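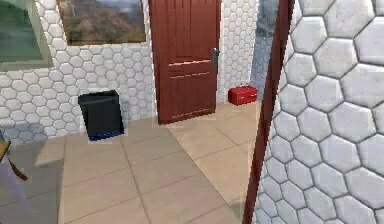 ¿De dónde saca un robot los ejemplos con los que aprende a moverse por una casa?
De recorridos repetidos una y otra vez, casi siempre en habitaciones simuladas, en los que una persona conduce la máquina y el programa guarda lo que ven sus cámaras junto con cada orden enviada a los motores.

En Murier llevan meses haciendo precisamente eso, y pasar una tarde con ellos es contagioso. El equipo ocupa la planta alta de una antigua imprenta, con las persianas bajadas por el calor y los mandos de control repartidos por las mesas. Cada operador se sienta delante de su pantalla, recibe una consigna corta (entrar en una habitación, acercarse a un mueble, dar la vuelta sin rozar la pared) y la ejecuta en el mundo virtual. Luego otra vez, desde otro punto de partida. Y otra.

El proyecto se llama Tutent y su objetivo es reunir 700 recorridos completos antes de que termine agosto. A cada uno lo llaman «lección», y una lección no dura mucho: la más larga que vi grabar se quedó en 112 segundos. Lo fascinante es todo lo que cabe ahí dentro. Las dudas del operador, sus frenazos, la manera en que corrige el rumbo a mitad de camino... todo queda registrado, y todo le sirve al modelo.

«Al principio borrábamos los titubeos», me cuenta Albane Mallet mientras repasa una secuencia a cámara lenta. «Queríamos lecciones limpias. El robot aprendió a ir recto y, en cuanto se desviaba un palmo, no tenía ni idea de cómo volver».

Ahora los titubeos se quedan. De hecho se buscan: hay jornadas enteras dedicadas a arrancar en malas posiciones, pegados a un rincón o mirando hacia donde no toca, para que el sistema vea cómo se sale de un apuro. A mí me parece la parte más bonita del trabajo – enseñar también a rectificar. 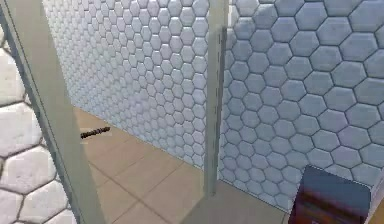 Pared del fondo y pared lateral, revestidas de azulejo hexagonal, en una de las estancias simuladas.

Los azulejos tienen su miga. Un dibujo que se repite es un terreno difícil para un sistema que se orienta con la vista, porque un trozo de pared se parece muchísimo al de al lado. Drosumach, el programa con el que Murier revisa las grabaciones, señala los tramos en los que la posición estimada da un salto y los devuelve a una persona para que decida. En la última tanda revisada, la del 18 de julio de 2019, marcó 67 lecciones. La mayoría se salvó recortando el principio; las demás volvieron a grabarse esa misma semana.

También está la cuestión de las manos. Conducir es una cosa y agarrar es otra muy distinta, y aquí la paciencia se multiplica. El operador tiene que colocar la pinza, comprobar el ángulo, avanzar despacio y cerrar en el momento justo, con el propio brazo tapándole media vista. Probé un rato. Acerqué la pinza a una encimera con toda la delicadeza de que soy capaz y la estampé contra el borde. Mi lección, me aseguraron entre risas, iría a la carpeta de los fallos, que tiene su propia etiqueta y también se utiliza.

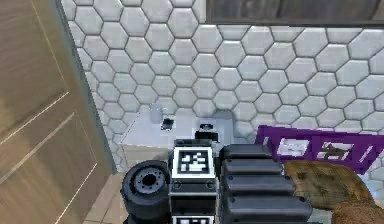
Huguette Millet opina que los fallos deberían pesar más de lo que pesan hoy, y que con 80 choques bien etiquetados se aprende antes que con cientos de aproximaciones perfectas. Lo defiende con ardor, y en el equipo la discusión sigue abierta: de momento los choques entran en el conjunto de entrenamiento en una proporción pequeña, que se va ajustando con cada versión.

El siguiente paso se llama Tanguy, un segundo juego de habitaciones con otros suelos, otra luz y los muebles cambiados de sitio. La idea es entrenar con unas y examinar con las otras, a ver cuánto de lo aprendido viaja de una casa a la siguiente. Las primeras pruebas empiezan en agosto. Cuando me marché, dos operadores discutían todavía por quién se quedaba con el mando bueno.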